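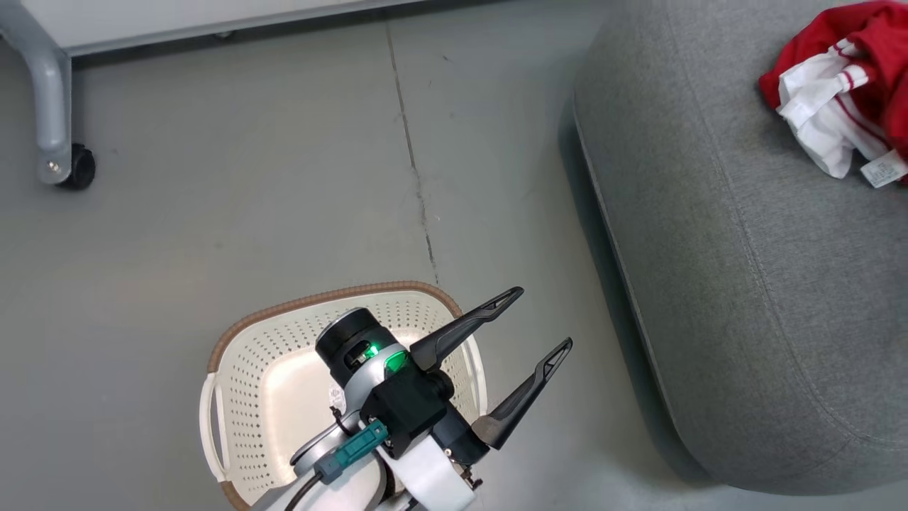 Convocatoria de participantes: estudio sobre aprendizaje por demostración en tareas domésticas

El laboratorio Ulluvlow abre el plazo de inscripción para la segunda fase de su estudio sobre manipulación robótica de prendas de vestir. Se ofrecen 20 plazas para personas adultas, sin experiencia previa en robótica, que deseen colaborar como operadoras en la recogida de demostraciones. Las sesiones comenzarán en diciembre.

Objeto del estudio

La investigación examina cómo influye la variedad de las demostraciones humanas en la capacidad de un brazo robótico para recoger ropa dispersa por una habitación y depositarla en un cesto. La ropa plantea dificultades conocidas: se deforma al ser sujetada, oculta sus propios bordes y rara vez presenta dos veces la misma forma. Un camisón doblado sobre una silla y una camiseta arrugada sobre un puf exigen aproximaciones distintas de la pinza, aunque la instrucción dada al sistema sea idéntica.

En la primera fase se registraron 1.429 demostraciones, realizadas en su totalidad por personal del laboratorio. El modelo de control resultante, denominado Lino, alcanzó un comportamiento estable con prendas extendidas sobre superficies planas. Los errores se concentraron en el momento del agarre sobre superficies blandas y en la suelta sobre el cesto, donde las mangas quedaban con frecuencia apoyadas en el borde. El análisis interno atribuye parte de estos errores a la homogeneidad de los operadores – todos habían recibido la misma formación y tendían a repetir las mismas trayectorias. La segunda fase se propone contrastar esta hipótesis con personas ajenas al equipo.

Tareas de los participantes

Cada participante asistirá a dos sesiones presenciales en la sala Torness. La primera incluye una explicación de los mandos de teleoperación, un periodo de práctica sin registro y una serie inicial de demostraciones. En la segunda se repetirá la tarea con prendas y disposiciones del mobiliario diferentes. El participante dirigirá el brazo a distancia, abrirá y cerrará la pinza y decidirá libremente por dónde sujetar cada prenda. No se evaluará la destreza individual: los intentos fallidos se conservan y forman parte del análisis.

Al término de cada sesión se cumplimentará un cuestionario breve sobre el esfuerzo percibido y las dificultades encontradas.

Requisitos

Ser mayor de edad.
Comprender instrucciones orales y escritas en español.
Tener movilidad suficiente en ambas manos para utilizar los mandos.
Tener disponibilidad para asistir a las dos sesiones.
No haber participado en la primera fase ni mantener relación laboral con el laboratorio.

Las personas que utilicen gafas o lentes de contacto pueden participar sin restricción. Quienes precisen alguna adaptación del puesto deberán indicarlo en el formulario de inscripción.

Compensación y tratamiento de los datos

La participación se compensa económicamente al finalizar cada sesión, con independencia del resultado de las demostraciones. El importe figura en la hoja informativa que se remite con la confirmación de plaza. Se registrarán los movimientos del brazo, el estado de la pinza y las imágenes del espacio de trabajo. No se grabará la voz ni el rostro de los participantes. Los datos se almacenarán con un código y podrán retirarse a petición del interesado hasta el cierre de la recogida.

Inscripción

Las solicitudes se presentarán mediante el formulario disponible en la secretaría del laboratorio, con la referencia Yang en el asunto. La asignación de plazas atenderá al orden de llegada y al equilibrio de edades previsto en el protocolo – las solicitudes restantes pasarán a una lista de reserva. La confirmación se comunicará por correo electrónico, junto con el consentimiento informado, que deberá entregarse firmado antes de la primera sesión.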